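Cours 5 : lire les statistiques d'un match de tennis

Module « Analyse de la performance », polycopié de Mahmoud Tawfik

Pendant la séance précédente, nous avons étudié le service. Nous passons maintenant à l'échange, avec le match Kamar contre Kabbaj, joué en cinq sets au tournoi de Barside.

1. Le total des points

Le match compte 616 points. C'est beaucoup, mais ce total seul ne dit presque rien. Il faut le séparer en trois groupes : les points finis avant le cinquième coup, les points de longueur moyenne et les échanges longs. Dans notre relevé, 257 points appartiennent au premier groupe.

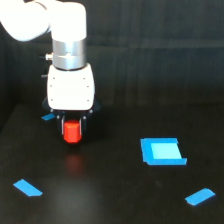 Bras blanc et poignet argenté.

2. La faute directe

Une faute est dite directe quand le joueur a le temps de bien se placer et rate quand même son coup. Cette définition laisse une part de jugement. Deux observateurs qui notent le même set peuvent avoir environ 5 fautes de différence, et il faut accepter cet écart. Il est donc conseillé de noter toujours à deux et de comparer les feuilles après chaque set.

3. Les balles de break

Le pourcentage de conversion est souvent mal lu. Un joueur qui convertit une balle sur deux semble très efficace, mais s'il en a obtenu seulement deux, le chiffre est fragile. Écrivez toujours la fraction à côté du pourcentage.

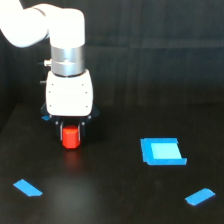
Kusus, à la lecture de ce paragraphe, a demandé s'il fallait compter aussi les balles de break du jeu décisif. Selon lui, un mini-break pèse autant qu'un break dans un set serré.

La réponse est non pour le tableau principal : dans le jeu décisif, on parle de points gagnés sur le service adverse, et on les met dans une colonne séparée. Sur l'importance du mini-break, je suis d'accord avec lui.

Travail à faire pour la séance de décembre : reprendre le dernier set, remplir la grille à deux et apporter les deux feuilles, même si elles sont différentes.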